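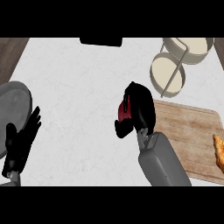

Fio sobre reforma de cozinha, a quem interessar. Passei o mês de fevereiro morando com um orçamento em aberto e uma planilha que já tem vida própria. Começou com uma frase minha, dita em voz alta e diante de testemunhas: "vamos trocar só a bancada". Minha referência era essa: mármore branco, veio cinza bem discreto, madeira escura por trás. Mandei para três marmorarias. Duas responderam com um áudio de suspiro.

2/ O primeiro marmorista olhou para a referência e perguntou se eu bebo café. Bebo. Perguntou se eu uso limão. Uso. Vinho tinto? Ele já estava guardando a trena.

3/ O segundo, da Irkerska, foi mais otimista. Disse que mancha em mármore se chama pátina e que na Itália as pessoas pagam a mais por isso. Perguntei se ele me dava um desconto adiantado pela pátina que eu ia produzir sozinha. Não dava.

4/ Aí veio a conversa do "custo do recorte". Cobra-se pelo buraco. Você compra a pedra inteira, paga para tirarem um pedaço dela e o pedaço fica com eles. Foram 300 reais pelo furo da torneira. Nunca paguei tanto por uma ausência, e olha que já fiz terapia.

5/ Macarena Vallejo, minha vizinha de porta, reformou a dela no ano passado e me emprestou a pasta com as notas. Uma pasta grossa. Na capa ela escreveu "NÃO SOMAR". Eu somei.

6/ Total da minha, até agora: 3,094 segundo a planilha, que está configurada em inglês e põe vírgula onde devia ter ponto. Por uns dez segundos achei que a reforma tinha custado três reais e nove centavos. Foram os melhores dez segundos do mês.

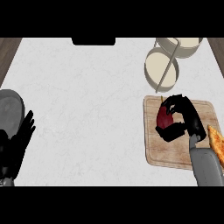 Referência nº 2: o mesmo mármore, agora com os potes creme de borda cinza-clara.

7/ Sobre os potes: meu marido viu a referência e disse "a gente podia comprar só os potes". Não falei com ele até o jantar, que foi feito num fogareiro em cima da máquina de lavar.

8/ O prazo. Prometeram 21 dias úteis. Aprendi que dia útil é um conceito regional. Chuva não conta, véspera de feriado não conta, dia em que o ajudante vai ao dentista também não. Esse ajudante tem mais dentes que eu.

9/ Alguém vai comentar "por que não quartzo?". Oi, mãe.

10/ Atualização das seis da tarde: a Irkerska ligou. A chapa chegou, é linda e tem 2 centímetros a menos do que a minha parede. O moço sugeriu um acabamento de madeira escura no canto, "igual na sua foto". Vai custar à parte, claro.

11/ Aceitei. Se alguém tiver um armário de pia para doar, minha DM está aberta. O antigo saiu na caçamba com o escorredor dentro.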